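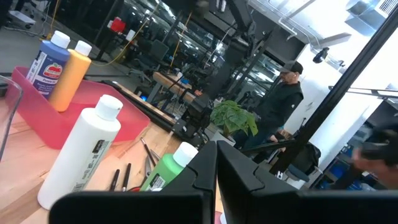

Gatau opened its robot workshop to the neighborhood one afternoon in March, and by the time the coffee ran out 244 people had signed the guest book, a good many of them with children in tow and at least one with a very patient dog waiting by the door.

The idea was a simple one, and a friendly one too. People who walk past the building every day on their way to the Tendberg bus stop have been asking for ages what goes on in there, and the team decided it was high time to let them in and show them. So the regular work carried on much as it always does, only with visitors standing nearby and asking questions (lots of questions!).

The table that drew the longest line was the one with the art supplies. Paint bottles, brushes and a plastic tray are the sort of thing any kindergarten has in a cupboard, and the task is one any kindergartner knows as well: putting things away. The robot practices picking up a bottle and setting it in the tray, and it practices with the brushes too, which are thin and light and give it a good deal more trouble. A person guides the arms through each try, and the tries are saved so the software can learn from them later on. The crew logged 17 tries while guests looked on, and a dropped brush got as big a cheer as a tidy pickup.

Younger guests had a turn at the controls in five-minute slots, and the sign-up sheet filled up before three o'clock. One girl asked whether the robot was going to paint something when it was done cleaning up, and the engineers had to admit they hadn't planned that far ahead — though they did write it down.

Upstairs, the folks from Flallov had brought their sorting machine, a noisy thing that moved buttons from one bowl to another all afternoon, and Vergara, the bakery across the street, sent over almonds and lemon cake for everyone, with seconds for those who were quick about it.

Gatau hopes to hold another open afternoon before the summer break. Anyone who missed out, or who didn't get a turn, can leave a name at the front desk, and school groups are welcome to get in touch as well.

498 shares | 5 comments

Recent items
Tendberg bus stop moves across the street for repairs
Spring book swap looking for picture books
Vergara adds early morning hours
Evening repair class has open seats

Contact the news desk | Copyright Tendberg Neighborhood News | Back to top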